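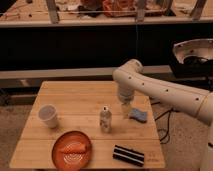

Section 4. First Pick-and-Place Session

Applies to the Mustness tabletop arm kit, sold through Arville. Reviewed 27 February 2022 by Carla Haddadin, with bench notes by Krešimir Kolev. Where our notes disagree with the vendor's quick-start card, follow our notes. The card promises a working demo straight out of the box. We have not seen one yet.

4.1 Before you power on

1. Finish Section 3 first. The arm must be bolted down before it carries anything, even a sponge.

2. Put the table where the gripper can reach all of the area you plan to use. The vendor gives the reach with the arm stretched out flat. With the gripper pointing down, you lose a good part of it.

3. Run the cables along the floor on the robot's side of the table. Leave slack at the base and keep the loops away from your feet and from chair wheels.

CAUTION: The stop button must be within reach of a person standing outside the arm's range. On the cable supplied, it may not be. Buy the extension before you start.

4.2 Choosing objects

The brochure says the Hestunus grasping software "handles everyday items." Treat that as a claim to be tested. Use a small mix of light things that can be dropped:

- a paper cup, empty
- a small plastic bottle with its cap on
- a dry kitchen sponge
- a shallow plate and something to lie on it, such as a toy carrot
- a block with a bold pattern

NOTE: Clear plastic is hard for the camera. So is an object the same color as the plate under it. Leave both in the set anyway. A demo that works only on a red cube tells you very little about what you paid for.

4.3 Setting the table height

1. Switch on the controller and wait for the steady light. A blinking light means the arm has not found its home position. Do not skip ahead.

2. In the Nolte control panel, open Workspace and choose Teach Surface.

3. Set the speed to 100 mm per second. The default is 200, and we see no reason for a new user to start there.

4. Lower the gripper by hand control until it is just above the tabletop. Stop before it touches.

5. Press Save. Repeat at each corner of the area you will use.

NOTE: If your table is made of planks, take each reading on the flat of a board, away from the seams. The panel will accept a bad reading without a warning.

4.4 First pick

1. Start with the sponge. It forgives a poor grip and will not roll.

2. Move everything else at least a hand's width away from it.

3. Press Detect. Check that the outline on the panel matches the sponge and nothing else. If it takes in part of the table, delete it and run Detect again.

4. Press Approach. The gripper should come to rest over the sponge, pointing straight down.

5. Press Pick. Keep your other hand on the stop button.

6. If the grip holds, press Place and choose a clear spot.

CAUTION: Never reach in to straighten an object while the panel shows Approach. The arm does not know you are there. The phrase "people-friendly motion" in the sales sheet refers to a speed limit, and we could find no sensor behind it.

4.5 What to expect

In December we ran 557 picks with the settings above. The arm failed on 168 of them. The vendor's own page gives no failure figure at all, and our request for one got us a link to the same page.

Most of our misses were on the bottle and on the carrot when it lay on its plate. The cup was picked up often enough but came back crushed unless we lowered the grip force by hand (Settings, Gripper, Force Limit). The "auto force" option made no difference we could measure.

NOTE: Keep your own log, misses included. The panel counts a pick as a success once the fingers close, whether or not they are holding anything.

4.6 Shutting down

1. Clear the table.
2. Press Park and wait until the arm stops.
3. Switch off the controller, then the wall outlet.

If the arm sags after power-off, the brake is out of adjustment. See Section 7 before using it again.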